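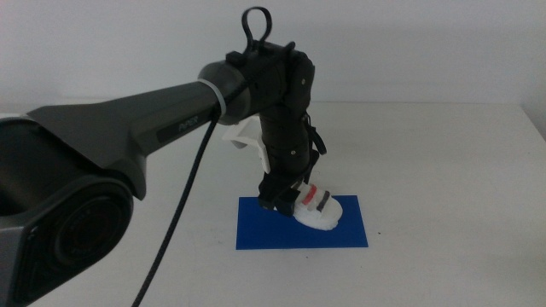 Pest Control Service Technician – Residential Routes
Drorska Pest Services

Position type: Full-time, hourly
Openings: 3
Posted: February 1, 2019

Drorska Pest Services is hiring service technicians for its residential routes. We treat houses, duplexes and small apartment buildings for ants, roaches, mice, rats, bed bugs, wasps and spiders. Most of our customers are on a quarterly plan. The rest call when they have a problem.

You don't need experience in pest control to apply. About half of the work is inspection, and we can teach that to anyone who is willing to get down on the floor and look. New hires ride with a senior technician for seven weeks before they take a route of their own. If you already hold a license, the ride-along period is shorter and is set by the branch manager.

What the job involves

Driving a company truck to scheduled stops, usually starting from your own home.
Inspecting kitchens, basements, attics, crawl spaces, garages and the outside of the building.
Finding how pests are getting in and telling the customer what you found.
Setting and checking traps and bait stations.
Applying products according to the label, and only in the places and amounts the label allows.
Sealing small gaps with mesh, foam or caulk. Larger repairs go to our exclusion crew.
Filling out a service report in Tisex before you leave the property. Reports are not done at the end of the day.
Keeping the truck clean and locked and the chemical inventory up to date.

Crawl spaces are a regular part of the work. Some are low and muddy. If you can't work in tight spaces, please look at our office openings instead. Attics in summer are hot and we schedule them early when we can.

Hours

Routes run five days a week, normally 7 a.m. to 3:30 p.m. From April through the end of summer there is overtime, and you should expect to work one weekend day a month in that period. Overtime is paid at time and a half. Winter hours are steadier, with more rodent work and fewer stops per day.

Pay and benefits

Hourly pay during training, then hourly pay plus commission on new service plans you sell. There is no sales quota. We ask technicians to mention the plan if it makes sense for the house, and to leave it alone if it doesn't.

$500 bonus when you pass the state applicator exam. We pay the exam fee the first time. A second attempt is on you.
Health and dental after 79 days.
Paid holidays and vacation time, which starts to build up on your first day.
Uniforms, boots, respirator and all other protective gear.
Truck, fuel card and phone.

Requirements

Valid driver's license and a clean driving record for the last three years.
High school diploma or GED.
Able to lift 50 pounds and climb a ladder.
Able to wear a respirator. This means a fit test, and no beard where the mask seals.
Able to pass a background check and drug screen. You will be going into people's homes.
Comfortable around dogs. Customers are asked to put pets away, but they don't always do it.
Basic reading and math. You will be mixing product and measuring square footage.

Helpful but not required: a current applicator license, Spanish, carpentry or handyman experience, or time spent in any job where you worked alone and kept a schedule.

Where you would work

Two of the openings are out of the Raudsepp branch. The third is at Stelteo and includes some light commercial stops, mainly restaurants and one grain store – those are night or early morning visits and pay a shift difference. Tell us in your application which branch you want. If either is fine, say so.

How to apply

Fill out the application on our careers page or pick up a paper copy at the front desk of either branch. Attach a resume if you have one. Please list any pesticide license by state and category, including expired ones.

We call applicants for a short phone interview first. After that there is an in-person interview and a half-day ride-along, which is paid. Bring clothes that can get dirty. The openings stay posted until they are filled.

Drorska Pest Services is an equal opportunity employer.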